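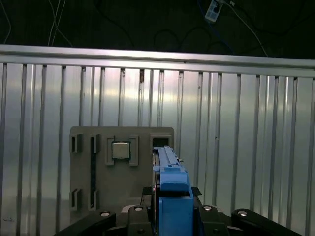
Cilton Desktop Care Guide
Section 3: Fitting a new processor

Swapping the processor is one of the most satisfying jobs you can do on an older desktop, and it's well within reach of a first-timer. Set aside an evening and enjoy it!

Before you start
Check that your board supports the new chip. The list on the Correa support page covers 17 boards, and the notes beside each one are worth reading twice.

1. Shut the computer down, switch off the power supply and pull the cord. Hold the power button for three seconds.

2. Lay the case flat and take off the side panel. Keep the screws in a cup.

3. Unplug the fan, then loosen the cooler screws a little at a time, working corner to corner.

4. Twist the cooler gently and lift. If it won't budge, don't pull harder – put it back together, run the computer for a few minutes to warm the paste, and begin again from step 1.

5. Release the lever, raise the bracket and lift the old chip straight up by its edges.

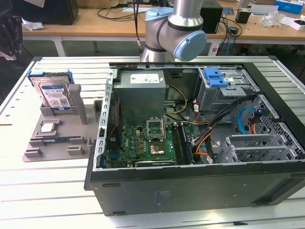
Fig. 3-1. Empty processor socket with the bracket raised.

CAUTION: Never touch the inside of the socket. Bent contacts are very hard to fix.

6. Match the corner mark on the new chip to the mark on the socket and lower it in. It should drop into place with no pushing at all.

7. Close the bracket and lock the lever. This part does take some force, so don't be alarmed.

8. Add a small dot of fresh paste, refit the cooler and plug the fan back in.

Note: Liis Siliņa wrote in to suggest snapping a phone picture of the fan plug before step 3. Great tip – we do it every time now.

Go on to Section 4 for the first start-up.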